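**两指夹爪和多指手怎么选?仿真里做咖啡机任务,两条臂都装上试过了,还是拿不定主意**

标签:夹爪 / 灵巧手 / 仿真 / 控制器

**Phúc Tiêu**

各位好!最近迷上了桌面操作任务,下班回家就开仿真,停不下来。情况是这样的:我在 Skestham 社区的仿真环境里搭了一张白桌子,上面放一台单杯胶囊咖啡机,想让机器人把整套动作做下来:放胶囊、合上盖子、把杯子端走。两条臂,一条装的是多指手(Filali 的模型),另一条装的是两指夹爪(Zunari 的模型),控制器统一用 Jerkix,笛卡尔阻抗模式。

到目前为止的感受:

- 两指夹爪上手特别快!装好当天就能抓杯子,动作干净利落,看着很舒服。
- 多指手漂亮是真漂亮,手指包住杯身那一下我高兴得差点叫出来。但是调参调到半夜,手指关节的刚度稍微一高,杯子就被顶跑。
- 合盖子这个动作,两边都能做。夹爪是用指尖往下压,多指手是整个手掌按下去,后者轨迹偏一点也没事。
- 放胶囊最头疼。胶囊外圈有一道边,夹爪夹边容易歪,多指手用三根手指捏能捏正,可是松手的时候总有一根手指慢半拍,把它带偏。

我一共跑了 1,729 个回合,各种初始位置混着来,其中放胶囊这一步失败 463 次,两种末端的失败混在一起记的(日志没分开,现在后悔了)。

想问的是:

1. 如果以后只买得起一种真机末端,这类任务该选哪种?
2. 多指手松手不同步,是模型的问题还是控制器的问题?
3. 仿真里的接触参数到底能信几分?

预算有限,但是热情无限,欢迎随便砸建议!

**Karim Helmy**

先说第 2 个,这个我踩过。十有八九是控制器那边的事。Jerkix 默认给每个手指单独做轨迹插值,几根手指行程不一样,到位时间自然不一样。你去把手指组设成同步模式,让所有关节按最慢的那个来对齐时间,松手马上就整齐多了。还有一个小技巧:松手别一步到位,先把指尖力目标降到零,停几个控制周期,再张开。我第一次这么改完,看胶囊稳稳地留在原处,真的乐了一晚上。

再说刚度。你说刚度一高杯子就被顶跑,我猜你是拇指和对侧手指用了同一个值。拇指一个顶对面好几个,受力本来就不对称。试试拇指高一些,其余的低一些,从低往高慢慢加,每次只动一个参数。别一口气改五个,改完你自己都不知道是哪个起了作用。

夹爪夹胶囊边容易歪,我建议换个接近方向。别从上面直着下去,从侧面水平进,让指面贴着胶囊的圆柱部分,边就搁在手指上沿,有个天然的定位。前提是出胶囊的姿态你能控制,如果胶囊是乱放在桌上的,那就得先扶正,多一步。两条臂都在的话,完全可以让多指手扶、夹爪夹,双臂配合做起来很有意思,强烈推荐玩一玩!

选哪种的问题:只做咖啡机这一个任务,我选两指夹爪,省下来的钱买个好点的腕部相机。想以后什么都试试,那就多指手,但你要做好心理准备,头一个月基本都在标定。

另外日志一定要分开记。给每个回合加一个末端类型字段、一个失败阶段字段,就两列,以后能救命。463 次失败里如果大头全是夹爪歪的,跟大头全是松手带偏的,结论完全相反。

**Mahmoud Tazi**

夹爪。便宜,坏了自己能修。

多指手等你有第二笔预算再说。

**Zanele Msimang**

我补充一下第 3 个,前面两位没怎么讲。

接触参数我的经验是:相对比较可以信,绝对数值别信。同一套摩擦系数下,A 夹爪比 B 夹爪稳,搬到真机上多半还是 A 稳;但仿真里用多大的力刚好夹住,真机上基本要重新找。尤其是杯子这种表面光滑的东西,指垫材料一换,前面调的全白搭。

我自己的做法是把摩擦和质量都随机化,范围故意给宽一点,然后看哪种末端在最差的那一段还能干活。三月份我拿两指夹爪和多指手做过一轮类似的对比,平均成绩差不多,拉开差距的全在低摩擦那一端:多指手因为是包住的,摩擦低了也掉得慢;夹爪过了某个点就一路往下滑。如果你只看平均值,会觉得两个一样好,然后买错。

还有就是碰撞模型。你检查一下咖啡机的碰撞体是不是用凸包近似的。凸包会把机头下面那块空当填掉一部分,手指伸进去看着没碰到,物理引擎已经觉得碰上了,胶囊莫名其妙弹一下就是这么来的。把机身拆成几个凸块分别做碰撞体,仿真会慢一点,值得!

最后,相机视角也要一起比。多指手张开以后挡得厉害,腕部相机经常只看到自己的手指。我后来在桌子侧前方加了一个固定视角,末端对准的时候主要靠它。这个成本也该算进“选哪种末端”里头。

**Phúc Tiêu**(提问者补充,10/27/21)

太感谢了!同步模式一开,松手果然整齐了,Karim 说的先卸力再张开我也加上了。碰撞体确实是凸包,被 Zanele 说中了,正在拆,拆到机头那块有点费劲,薄的地方老是生成得乱七八糟。日志两列已经加好,之前那批数据我就当练手,重新跑一遍,这次两种末端分开统计。真机先不急着买,等低摩擦那段的结果出来。双臂配合也排上了,先让多指手待在机器这边,夹爪守在右边等着接杯子。现在的布局贴在最后,大家看看臂的位置还有没有能改的地方。

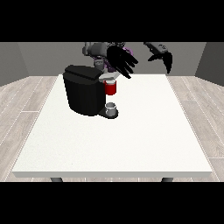

比较两种末端时,只看平均成功率够吗?

最好把低摩擦等困难条件下的结果单独列出来,再按失败阶段分开统计。平均值接近的两种末端,在最差的那一段可能差很多。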